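ホーム 製品情報 棚・引き出し用資材 技術資料 取扱店 お問い合わせ

当サイトではCookieを使用しています。閲覧を続けると使用に同意したものとみなされます。設定の変更はCookieポリシーのページから行えます。

Flemis 棚敷きゴムシート(網目タイプ)

Flemisは、棚板、引き出し、作業台の天面に敷いて使用する合成ゴム製の滑り止めシートである。粘着剤を用いず、自重と表面の摩擦だけで位置を保つ。表面は細かい網目、裏面は平滑に仕上げてある。表裏のどちらを上にしても使用できるが、表面を上にした場合と下にした場合とで保持の性質が異なるため、用途に応じて選定する。

製造はSkevard、国内販売はArdeleanuが担当する。

仕様

形態:ロール
幅:900 mm
長さ:3000 mm
厚さ:4 mm
色:黒
材質:合成ゴム(発泡なし)
表面:網目
裏面:平滑
粘着加工:なし
付属品:紙芯、取扱説明書

幅と長さは出荷時の寸法である。ゴムは巻いた状態で保管すると内周側にわずかな縮みが残る。開梱後は平らな床に広げ、一晩置いてから採寸すること。巻き癖が強い場合は、逆向きに緩く巻き直してから再度広げる。加熱による矯正は行わない。

裁断

裁断にはカッターナイフと金属製の定規を使用する。はさみでも切れるが、厚みがあるため切り口が斜めになりやすい。刃は新しいものに替え、一度で切り抜こうとせず、同じ線を数回なぞる。網目の方向はロールの長手方向に揃えてあるので、複数枚を並べる場合は向きを合わせて切り出す。

引き出しに敷く場合は、内寸より各辺2 mm小さく切る。内寸ちょうどに切ると、温度の上昇で伸びたときに中央が浮く。棚板に敷く場合は前縁を棚板の端から少し控える。端まで敷くと、物を引き出すたびに縁がめくれる。

表面の選択
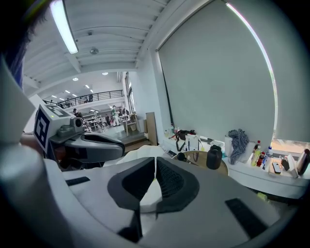
網目の面は、底の硬い容器や金属工具に対して用いる。接触面が網の山に限られるため、置いた物を真上に持ち上げるときにシートが貼り付いてこない。平滑面は、底が平らで軽い物、たとえば樹脂の小物入れや紙箱に向く。二つの面の違いは手で触れれば分かるが、目視では光の当たり方によって見分けにくい。見え方の目安としては、写真中央で斜めに向き合う黒いパッドの左右差が近い。右のパッドには細かい網目が見え、左はそれより滑らかである。Flemisの表裏にもこの程度の見え方の差がある。両面とも黒で印字はないため、切り出した端材を使う際は、置く前に斜めから光を当てて面を確認すること。

敷設

敷く面のほこりと油分を取り除く。油分が残っていると摩擦が下がり、シートごと動く。中性洗剤を薄めて拭き、水拭きののち完全に乾かす。塗装面の場合、塗料の乾燥が不十分だとゴムの跡が移ることがある。塗装後の養生期間は塗料の説明書に従い、期間内の敷設は避ける。

ニス仕上げの木部、軟質塩化ビニルの床材、革張りの天面には使用しない。可塑剤の移行により変色や貼り付きが生じる場合がある。判断がつかない素材では、目立たない場所に端材を置き、二週間後に跡の有無を確認する。

継ぎ目は突き付けとし、重ねない。重ねると段差ができ、背の高い容器が不安定になる。継ぎ目は重い物の真下を避けて配置する。

清掃

日常の清掃は、乾いたブラシで網目に沿って掃く。粉末や切りくずが網目に詰まった場合は、シートを外して屋外で裏からたたき、残りを水で流す。洗った後は陰干しとする。直射日光に長時間さらすと表面が硬化し、摩擦が低下する。溶剤、漂白剤、研磨剤入りの洗剤は使用できない。

食品を直接置く用途には対応していない。食器棚に使用する場合は、器の口が触れないように伏せ置きを避ける。

保管

未使用分は巻いたまま立てて保管する。横置きで積み重ねると、下段のロールに平らな癖が付き、広げたときに波打ちとして残る。紙芯を抜いて折り畳むことは避ける。

交換の目安

次のいずれかが認められた場合は交換する。

・表面に細かいひび割れがある
・網目の山が摩耗し、平滑面との区別がつかない
・水洗いと乾燥の後も物が滑る
・敷いた面に黒い粉が付く

使用環境による差が大きいため、交換時期を年数では定めていない。引き出しの奥側は手前に比べて傷みが遅いことが多く、前後を入れ替えて使用を続けてもよい。

Grimoraとの違い

同じ棚敷き用のGrimoraは発泡タイプで、軽く、はさみで容易に切れる。食器や小物の引き出しにはGrimoraで足りる。金属工具や重量のある容器では発泡部が潰れて戻らなくなるため、Flemisを選定する。両者を同じ棚で併用すると高さが揃わない。

注文について

ロール単位での販売とし、切り売りは行わない。まとめて梱包する場合は一箱22本入りとなる。裁断後の返品は受け付けない。寸法の相談は、棚板の幅、奥行き、枚数、載せる物の種類を記載のうえ、お問い合わせフォームから送信のこと。

技術資料担当:Ifeoma Abubakar
最終更新:2025年2月13日

関連製品・資料

Grimora 発泡棚敷きシート
Flemis用 交換紙芯
引き出し内寸の測り方
ゴムシートの色移りに関する資料
棚板の材質別 適合表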